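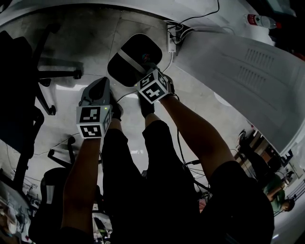 The Floor Is Not Storage

I have worked in shared offices for most of my adult life, and I think the floor is the worst-managed part of nearly all of them. People argue over desks, chairs and windows. They label their food in the refrigerator. Then they put a bag down next to a power strip, let three chargers trail across the walkway, and consider the room tidy as long as the tabletops are clear.

My opinion is simple. Apart from furniture, nothing should live on the floor of a room where people work. I include power strips in that, and I include bags.

I'll start with power strips. A strip on the floor gets kicked, collects dust, and sits exactly where a spilled drink ends up. It also attracts more cables. One person plugs in a monitor, another adds a laptop, and after a few months there is a bundle so tangled that pulling out the wrong plug turns off something across the room. At that point people stop unplugging things at all. They just add a second strip.

I rent a desk on the second floor of the Ngubane Building in Kallivbridge, in a room of 583 square feet. When I moved in last February, every strip in the room was on the floor. The tiles are pale and show everything, so you could tell where the cables had been by the gray outlines they left when somebody finally moved them. The cleaning crew vacuumed up to the cables and stopped. I don't blame them. Their contract says they do not handle tenants' equipment, and if I were paid to clean an office I would not want to be the one who lifted a live bundle and shut down somebody's afternoon either.

That is the part of the argument I feel most strongly about. A floor with things on it doesn't get cleaned. Sweeping around a bag leaves a patch the size of the bag, and by the next week the bag has moved and the patch hasn't. Mopping is worse, since a mop and a power strip should never be near each other. People complain to the landlord about dusty floors while their own belongings are covering the dusty part.

The usual answer is that the building should have more outlets. It should. Our building has outlets along two walls and the desks are in the middle, and no amount of good behavior will change that. But the distance between the wall and the desk only explains one cable. It does not explain why the strip at the end of that cable is on the tile. It can be screwed to the underside of the desk, or hung on the leg, or set in a tray. We bought trays from Plomon, and they are nothing special, just wire baskets with two brackets. Four of them did the whole room. The total came to $376 with the screws and a roll of hook-and-loop tape, split among the tenants. One tenant thought this was too much to spend on baskets. I thought it was cheap compared with replacing a monitor that gets pulled off a desk by its own cord.

Putting them up took an evening. Most of that time went to finding out what each cable was for. We had five that were plugged in at one end and connected to nothing at the other. Two had been left by a tenant who moved out before I arrived. I would recommend doing this part even if you never buy a tray. Follow every cable by hand from one end to the other, put a bit of tape on it, and write down what it does. If you can't find out what it does, unplug it and wait a week. If no complaint comes, put it in a box.

Bags are harder, because a bag belongs to a person and a person has feelings about it. I used to put my own backpack on the floor beside my chair every morning. It is where almost everyone puts a backpack. The trouble is that straps stick out. A strap lying across a walkway is about the same color as the shadow under a desk, and it catches a foot much better than the bag does. I tripped over my own one morning while carrying coffee, and I was annoyed for an hour at an object I had put there myself.

We now have hooks. They are the heavy kind, from Fasteo, screwed into the side of each desk, and they hold a full backpack without bending. Some people use them and some don't. I have stopped asking the ones who don't. I will say that the hook has to be within arm's reach of the chair. We first put a row of them by the door, and they stayed empty, except for one umbrella.

Then there are bottles. I don't have a system for bottles. A water bottle starts the day upright on a desk, gets moved when someone needs the space, goes on the floor next to the wall, and falls over. It rolls until it meets something. I have picked up bottles that must have been there for days, and the owner always says the same thing, that they were wondering where it went. A closed plastic bottle on its side is harmless until it is near a power strip and the cap is not as tight as it looked. I pick them up and put them on the windowsill. If they are there at six in the evening, I empty them and recycle them. People know this now.

I have heard the objection that a working room should look as if work is going on in it. I agree with that more than you might think. My desk is not neat. There are papers on it, two mugs, and a stapler I borrowed in the spring. When someone is in the middle of setting something up, of course the equipment is going to be spread out, and of course some of it will be on the floor for an hour or a day. I don't want to work next to a person who puts every tool away between uses. My complaint is with the things that stay after the job is finished. The cable that was run across the room for one meeting is still there in the summer, and by then everyone steps over it without looking. A visitor does not know to step over it.

The landlord's answer to all this was to offer floor boxes, with outlets set flush under small metal lids. The quote was $2,000 for our room, and we would have had to pay half. We said no. I still think that was right, although it was a close vote. The lids would have solved the wall problem, but I am fairly sure that within a month there would have been a strip plugged into each one, lying on the tile next to it.

The trays need checking every so often. One of the brackets worked loose last month and I have to bring in a longer screw.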